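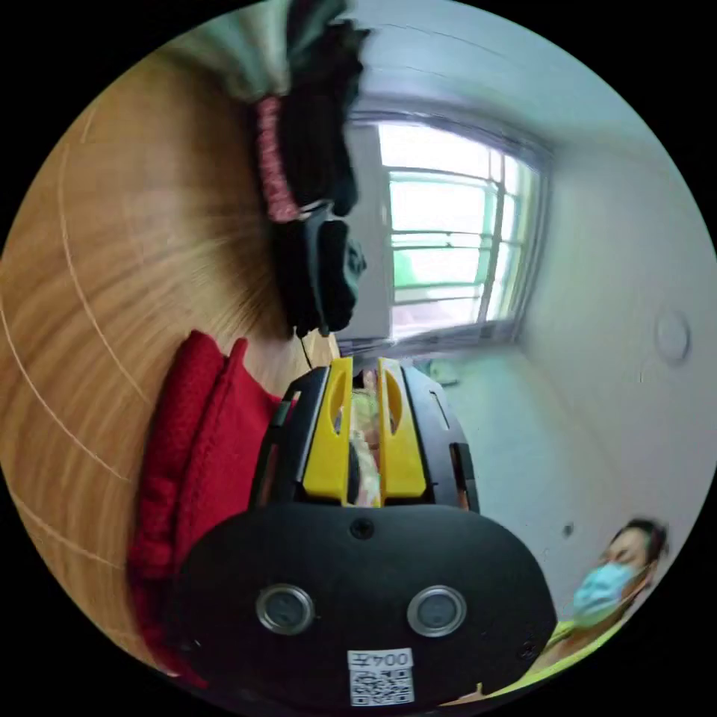 How many grippers can we pay for before the end of the year? Six if we buy the plain ones, five if we want a spare set of fingers and a decent case with each.

I wrote that on the inside cover this morning so I would stop working it out again on the backs of envelopes. Clodagh Kavanagh wants six. I want five. We have been going round this since September and the budget hasn't moved in that time, so one of us will have to.

The quote from Zonent came in before lunch. It is 3711 for the five with cases and spare fingers, delivery included, and it holds for a month. The Mac Mathúna quote is lower on paper but leaves out the mounts, and when I rang to ask about them I was told they were priced separately and someone would email. No email by four. I have put them down as a second choice and will leave it there unless Clodagh objects.

The other 1300 is set aside for storage and the small things: drives, cables, batteries, screws. Treasa Corrigan thinks that is too much for small things. I showed her last year's receipts from Ravgate and she went quiet, then asked why we had bought so many card readers. I didn't have a good answer. I think two people ordered them in the same week.

Clothes are the slow part of the plan. Folding takes far longer per go than putting cups on a shelf, and we need a wider mix of garments than we have now. Knitwear especially. 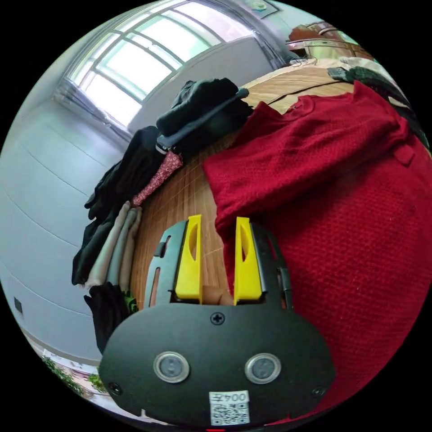

I have asked for a line of its own for second-hand clothes, to be spent at the charity shops in Clenholm, and a bit over for washing them. Treasa said to put it under consumables. Fine by me as long as it gets signed.

Still to settle is the arm. Clodagh would like to hire one for the spring and try the folding on it. I would sooner wait until we have a full set of recordings from the hand-held ones, as a hired arm costs the same whether it is working or sitting under a sheet. We agreed to get a price for six weeks and a price for twelve and talk again when we have both. She is writing to two hire places and I am to measure the doorway, which I forgot to do before I left.

Jobs for tomorrow. Measure the doorway. Ring Mac Mathúna once more about the mounts. Ask Zonent if the spare fingers can come in the first box, with the cases to follow. Find out who signs for Treasa when she is on leave – she told me and I didn't write it down.

Home by seven. Soup, and the end of the bread.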